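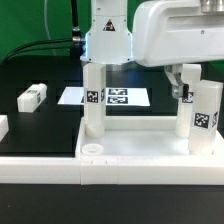
검은 작업대 위에 놓인 흰색 블록과 흑백 사각 마커

흰색 블록과 검은 작업대의 관리 기준

2020년 5월 8일

본 블로그에서는 그동안 작업실의 조명과 수납에 관한 내용을 주로 다루었습니다. 이번 글에서는 작업대 위에서 사용하는 흰색 블록과 그 표면의 마커, 그리고 상판의 관리 방법을 정리합니다. 지난 글에 관련 문의가 있어 Stalus 작업실에서 적용하고 있는 기준을 옮겨 적습니다.

블록은 직육면체 형태이며, 세워서 쓰기도 하고 눕혀서 쓰기도 합니다. 마커는 윗면과 끝면에 모두 있어야 눕힌 상태에서도 어느 블록인지 확인할 수 있습니다. 마커의 무늬는 각각 다르므로 목록에 번호를 함께 적어 둡니다. 현재 Xie 목록에는 121번까지 등록되어 있습니다.

상판은 검은색을 사용합니다. 흰색 블록의 윤곽이 분명하게 구분된다는 점이 장점이나, 먼지와 손자국이 쉽게 드러나므로 청소 주기를 짧게 잡아야 합니다. 마른 천으로 한 방향으로 닦은 뒤 옅은 얼룩이 남으면 물기를 꼭 짠 천으로 한 번 더 닦습니다. 세정제는 사용하지 않습니다.

어두운 면과 밝은 면이 맞닿는 부분은 별도로 점검합니다. 좁은 틈은 그늘이 져 멀리서는 잘 보이지 않으며, 부드러운 솔로 위에서 아래로 쓸어내리는 방법이 가장 무난하였습니다.
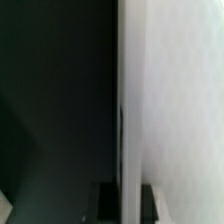

마커의 인쇄와 부착

마커는 무광 용지에 인쇄합니다. 광택이 있는 용지는 조명이 반사되어 무늬의 일부가 하얗게 날아가는 경우가 있었습니다. 검은 테두리 바깥으로는 흰 여백을 반드시 남기고 재단하며, 여백이 한쪽으로 치우친 것은 다시 인쇄합니다. 한 번에 20장을 출력하고 남은 분량은 Sullero 파일에 평평하게 넣어 보관합니다.

부착할 때에는 면의 먼지를 먼저 제거하고, 가운데에서 바깥쪽으로 눌러 기포를 뺍니다. 블록 이외의 부품에 붙이는 마커에도 동일한 기준을 적용합니다. 바탕이 밝은 회색 계열이면 라벨의 흰 여백과 색이 비슷해지므로, 여백의 폭보다 검은 테두리의 상태를 우선하여 확인합니다.

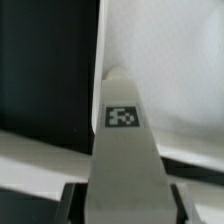

사진 제공: Zurinent 작업실 기록

모서리가 들뜬 라벨은 덧붙이지 않고 전부 떼어 낸 다음 새것으로 교체합니다. 떼어 낸 자리에 접착제가 남으면 지우개로 문질러 없앱니다. 검은 부분에 긁힌 자국이 생긴 경우에도 펜으로 덧칠하지 않습니다. 덧칠한 부분은 각도에 따라 색이 다르게 보여 오히려 구분이 어려웠습니다.

보관

작업을 마친 블록은 마커가 있는 면끼리 맞닿지 않도록 사이에 얇은 종이를 끼워 상자에 넣습니다. 한 상자에는 6개까지만 담습니다. 용지는 200매 단위로 구매하며 개봉한 포장에는 개봉일을 기재합니다.

6월에는 상판 가장자리의 보호 테이프를 교체할 예정이며, 사용한 테이프의 종류와 폭은 작업 후 이 글에 추가하겠습니다.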